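Home | Modules | Handouts | Timetable

Pouring and Serving, Unit 2: Water at the table
Handout by Siwan Howells

Bring this sheet to the practical in April. You will need one bottle of still water, one plain tumbler and a dry cloth. Take the cap off and put it down flat, well away from the glass.
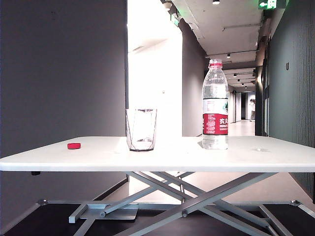 Hold the bottle round the lower half. A full bottle of thin plastic gives when it is squeezed, and the water jumps out of the neck. Grip it firmly enough that it does not slip, and no more.

Bring the neck over the glass before you tilt. Start slowly. The first 10 ml come out faster than most people expect from a full bottle. As the level drops you will need to tip further to keep the same flow.

For the exercise, pour 100 ml into the Tremby tumbler, then check it in the measuring jug. Write down your figure. Last term's first tries went as high as 146 ml.

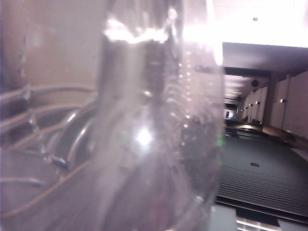 Gunnel Lunde asks whether the neck may rest on the rim. At Jostport they were taught that it steadies the hand. For this unit it may not. Keep a small gap between the two and watch the water, not the label.

Spills
Stand the bottle upright first, then deal with the table. Lay the cloth over the outer edge of the puddle and draw it inwards. Move the glass only when the cloth is down. Record any spill on your sheet, even a small one.

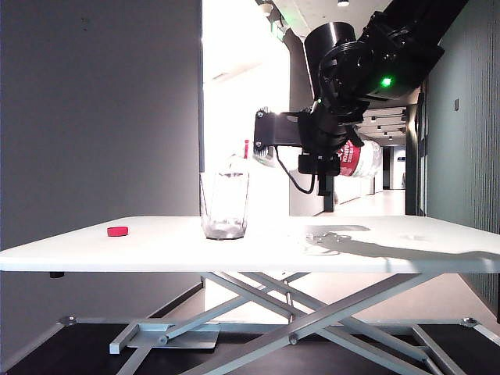 Fig. 3. Bottle tipped towards the tumbler, with water on the table top.

Repeat the pour until you have three results within 10 ml of each other. Hand in the sheet at the end of the session.

63 views | 10 shares | 0 comments
Previous: Unit 1 | Next: Unit 3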